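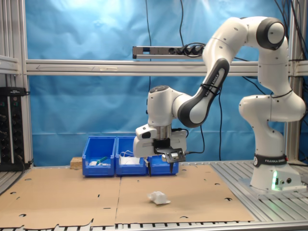
Franka Emika arm on a slotted aluminum table.

2018-08-25

So I've been riding the bus to work for a whole summer now, and a few of you asked me to write about it (hi, Reet!), so I'm finally sitting down with a coffee and doing it.

Quick background. I live out in Hatden, my job is in Lodside, and between the two there's one long road with a lot of stoplights on it. I drove it for 6 years. Then in the spring my car needed a new transmission, the quote made me laugh out loud in the shop, and I bought a bus pass while I thought it over. I'm still thinking it over. The car is in my driveway with pollen all over it.

The bus is the number 27, and it comes every 20 minutes in the morning, or that's what the sign says. Before seven it's pretty much on time. After that it depends on the school traffic by the Innes bridge, and some mornings you get two of them nose to tail and then a long wait for the next one. Always take the second one if you can see it coming! The first is packed to the doors and the second is half empty, and they get to Lodside together anyway.

I thought I'd hate losing the time. Driving was quicker, no question. But I've read more books since May than I did in the last three years put together, mostly fat library mysteries, plus one very long history of canals that Gavin MacRitchie pushed on me at a cookout. I was sure I'd drop that one after a chapter and I ended up missing my stop over it. Twice.
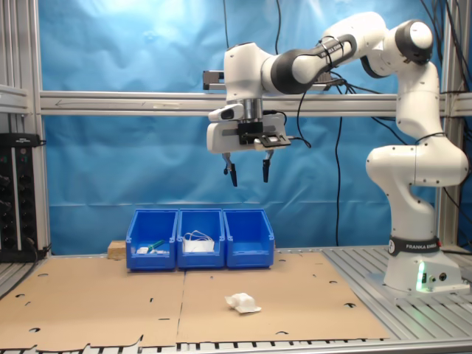
The arm again, gripper up over the work surface.

Things I got wrong at the start, in case you're thinking of trying it yourself. I carried way too much. My first bag was a huge tote with my lunch, a sweater, an umbrella and a pair of shoes in it, and by Wednesday my shoulder was killing me. Now it's a small backpack and the shoes live under my desk. I also sat at the back, over the engine, in July. Don't do that. The single seats on the left behind the rear door are the best ones – shade in the morning, and you don't have to get up to let anyone out.

And I bought single tickets for two weeks because I couldn't work out the website. The pass is good for 30 days from the first time you tap it, so if you've got a vacation coming up, wait until you're back.

The thing I miss most is stopping for groceries on the way home. I used to just swing into Drumach for whatever I felt like eating. Now I do one big shop on the weekend with Ruoxi, who has a car and a lot of patience, and I plan actual meals like a grown-up. Some weeks that works great and some weeks it's eggs four nights running.

I do get asked the same thing by pretty much everyone at work, so I might as well put it here.

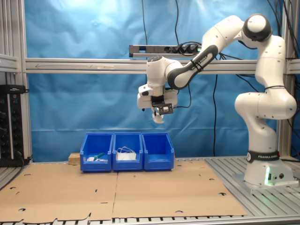 What do you do when you miss the last bus home?

I call Zdeňka, who lives two streets over from me and works late most nights, and if she's already gone I pay for a cab. It's happened three times so far, and even with the cabs I'm spending a lot less than I used to on gas and parking.

I haven't done a winter yet, so ask me again in November when it's dark at both ends of the day. There's no shelter at my stop, just a pole and a patch of gravel, and I've been looking at long raincoats online. If you have one you love, with a hood that stays up in the wind, leave me a comment with the name of it. I'd rather not spend a fortune, but I'll go a bit higher for decent pockets.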